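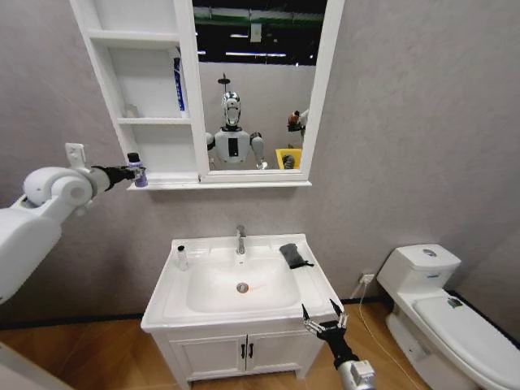 2 min read

Home | Programs | Standards | Careers | Contact

Call for Participants: Working Group on Household Robot Practice

Clillano invites applications to its working group on good practice for robots in home bathrooms. The group will draft rules for grip force, safe reach near sinks and mirrors, and the handling of bottles and other small containers on open shelves.

Seven seats are open. Two are reserved for applicants with experience in home care or occupational therapy. The remaining seats are open to engineers, safety reviewers, and technical writers. Members serve without pay; travel costs are covered.

The group will review 1,071 comments received on the first draft of the Guteo guideline and will submit a revised text in November.

Applicants should send a resume and a one-page statement of interest to Chin-lung Cheung, Standards Office, Clillano. Current employees of Rovotton may apply but may not vote on test limits. Applications must be received by June 15, 2020.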